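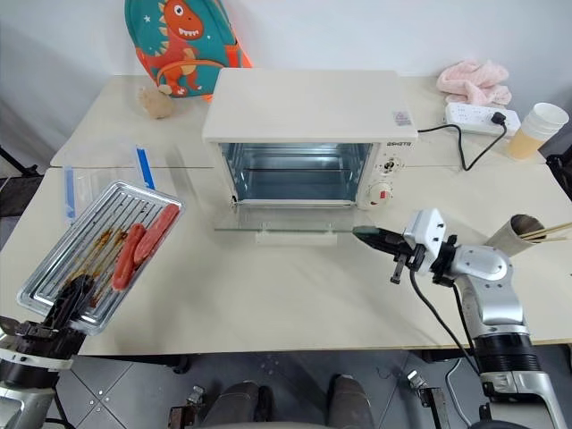
Von: Mbali Masilela
An: Liste Küche und Ausgabe
Datum: 02.03.2021
Betreff: Re: Aufwärmplatz bei Kvaran, was wird aus der Frühschicht?

Liebe Kolleginnen und Kollegen,

Jacobus hat geschrieben:

> Ich höre jetzt von drei Seiten, dass der Aufwärmplatz ab September
> ganz von den Armen gemacht werden soll. Stimmt das? In der Frühschicht
> stehen wir dort zu zweit, Consolacion und ich. Wenn das Blech und der
> Ofen wegfallen, was bleibt dann für uns außer Putzen? Ich habe nichts
> gegen die Technik. Aber ich möchte es nicht aus der Kantine erfahren.
>
> Jacobus Motaung

Danke, Jacobus, dass du es auf die Liste gesetzt hast. Ich versuche, der Reihe nach zu antworten, und bitte um Entschuldigung, wenn mein Deutsch an manchen Stellen etwas steif ist.

Beschlossen ist bis heute nichts. Es gibt einen Vorschlag von Staltura, den Xolani Cele und ich in der letzten Woche gelesen haben. Er betrifft nur den kleinen Ofen, also Blech holen, belegen, hineinschieben, herausnehmen. Die Ausgabe, die Kasse und die Warenannahme sind darin nicht genannt.

Zur Arbeit selbst. Der linke Arm hält das Blech, der rechte ist für die Ofentür gedacht. Am Aufbautisch wird mit zwei Würstchen auf dem Blech geübt, und man muss wissen, dass das sehr wenig ist im Vergleich zu einem Morgen bei uns. Wenn das Blech schräg gehalten wird, können die Würstchen rutschen. Ein Mensch merkt das in der Hand und gleicht es aus, ohne darüber nachzudenken. Ich habe Xolani gebeten, dass dieser Punkt in das Protokoll kommt, und auch die Frage, wer das Blech reinigt. Eingebranntes Fett in den Rillen kennt jeder von uns, und im Vorschlag steht dazu kein einziges Wort.

Wir haben im letzten Jahr 3.164 Portionen am Aufwärmplatz gemacht, davon 1.823 in der Frühschicht. Staltura rechnet damit, dass pro Woche 12 Arbeitsstunden frei werden. Ich halte diese Zahl für zu hoch, denn es muss immer jemand dabeistehen, der die Temperatur prüft und im Notfall den Stecker zieht. Ruan hat es in seinem alten Betrieb in Irkine so erlebt: Die Stunden waren auf dem Papier frei, und die Leute standen trotzdem daneben, nur mit weniger Lohn, weil es auf einmal „Aufsicht“ hieß.

Deshalb schlage ich vor, dass wir drei Dinge schriftlich verlangen:

Die Eingruppierung bleibt, auch wenn die Tätigkeit einen anderen Namen bekommt.
Wer am Platz steht, darf die Anlage jederzeit anhalten und muss es nicht begründen.
Die Einweisung dauert mindestens 8 Stunden und zählt als Arbeitszeit.

Consolacion Marquez möchte außerdem, dass die Störungen in Fliltero eingetragen werden, wie bei der Spülmaschine. Das finde ich richtig. Sonst heißt es am Ende, es habe keine gegeben.

Jacobus, du fragst, was außer Putzen bleibt. Ich weiß es noch nicht, und ich möchte dir nichts versprechen. Vielleicht kannst du aufschreiben, was ihr zwei am Morgen neben dem Ofen noch alles macht, auch die kleinen Sachen. Im Vorschlag kommt davon fast nichts vor.

Bitte antwortet an die Liste und nicht nur an mich.

Mit freundlichen Grüßen
Mbali Masilela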